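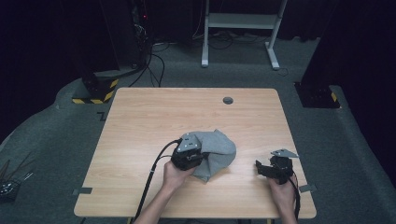
A gray cloth on the folding table in Hullton.

The clothing exchange in Hullton is changing the way it folds its stock, and the company selling the new method says the change will pay for itself by summer. The numbers so far don't show that.

Wallner, a consulting firm from Zumcombe, calls the method Pronine. Every item is shaken out on a bare table, smoothed from the center outward and folded in five moves, with the sleeves, if there are any, going in first. The company says a trained person can sort, fold and stack 300 pieces in a morning. Hullton's best morning to date is 274, and the exchange's own records show it did nearly as well on one shift in February, before anyone there had heard of Pronine.

"It's a good way to fold a shirt," said Rosalie Eberhard, who runs the exchange's sorting room. "I learned most of it from my aunt. I'd like to see what we're getting that she didn't already give me."

Mechthild Auer of Wallner said the early figures are misleading. Staff are still learning, she said, and the savings come later, on the shelf, where neat stacks take up less room and get knocked over less often. Asked how much less room, she said 10 percent. Asked how that was measured, she said the firm would send the details. They had not arrived by Tuesday evening.

The sticking point is thick, soft material. Thin shirts hold a crease and stack well under almost any system. Fleece and heavy knits are another matter, and they make up a large share of what people in Hullton give away at the end of winter.

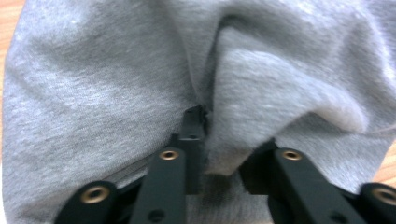
A heavy knit springs back when it's folded, and it slides around when someone tries to square up the edges. Wallner's printed guide gives it one paragraph and tells the reader to "apply the same steps with patience." Patience is hard to fit into a plan that promises more pieces per hour.

Auer said heavier items should take no more than 60 seconds each. Eberhard said that might be true of one sweatshirt, but she had her doubts about a whole bin of them.

The exchange has signed up for a single season and can drop the method after that. It would not say what it is paying. Wallner says two more exchanges are interested but declined to name either one.

The Hullton sorting room will start keeping separate counts for light and heavy items next week.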